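Folding day at the Plinwood open house

April 16, 2021

I finally got along to the Stoltar open day in Plinwood, after missing the one they ran last August, and I'm so glad I made the trip!
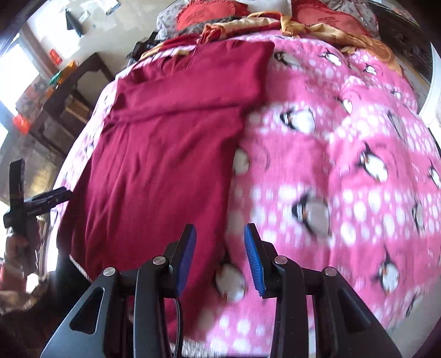

I'd pictured rows of machines behind glass and a bloke in a tie telling us not to touch anything. It was much more relaxed than that. Ilídio Bettencourt met us at the door, handed out stickers for the kids and took us straight through to see the grippers being used on ordinary household jobs – folding clothes, mostly, which got a big laugh from the parents.

The part I enjoyed most was the knitwear. The hand-held grippers have two fingers with blue pads on the ends, and a person works them while going through the fold, so that a robot can later learn from the recording. There was a dark red knitted top spread out on a bright pink penguin blanket, with its upper part folded over into a neat flap. My own jumpers have never looked that tidy (my drawers are a disgrace).

Ilídio told us the team has 3853 folds recorded so far, and 1802 of those are knits, because wool and stretchy stuff gives the software the most grief. Towels are easy, he reckons. Fitted sheets he didn't want to talk about!

After that we had a go ourselves in the side room. You squeeze, you lift, you drop the sleeve, you start again. My neighbour's daughter got the hang of it much faster than I did and kept telling me my elbow was too high. She was right, too.

There was also a short talk from the Dorkero people about the Tefera arm, but I'll admit I spent most of it in the line for tea and a lamington. The sign-in book had 364 names when I left, and they still had an hour to go. If you'd like to hear about the next one, leave your email at the front desk in Plinwood and ask for the open day list.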